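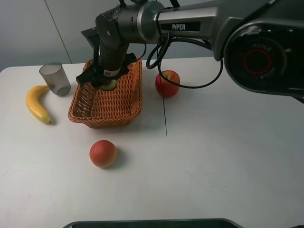
Endosham Community Kitchen
Minutes of the April meeting, 3 pm

Chair: Flurina Hubmann
Apologies: Umov, Schnyder

1. Previous minutes
Agreed and signed. The repair to the back door is carried over.

2. Fruit for the snack table
The fruit order for last month came to £284. The meeting agreed to hold it at £200 and to drop grapes, which go over too quickly. Apples and bananas stay. Fruit is to go in the woven basket. Bananas may be left beside it on the table if they would be squashed underneath.

3. Tumblers
The grey see-through tumblers will stay in use for the under-fives. They go on the table next to the basket at the start of each session and are washed by hand afterwards. Ciseck to buy 2 more sets.

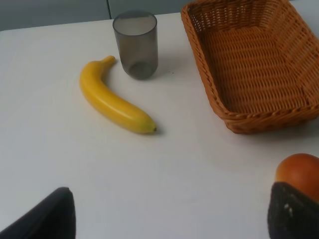
4. Table and cleaning
The white table marks easily. It is to be wiped before the basket is put out and again at closing, including under the basket. Flurina to put up a rota with 3 names for each session.

5. Any other business
Schnyder had asked by email for a hook for the aprons. Agreed.

Next meeting in May, same time. Ciseck to bring the key for the store cupboard.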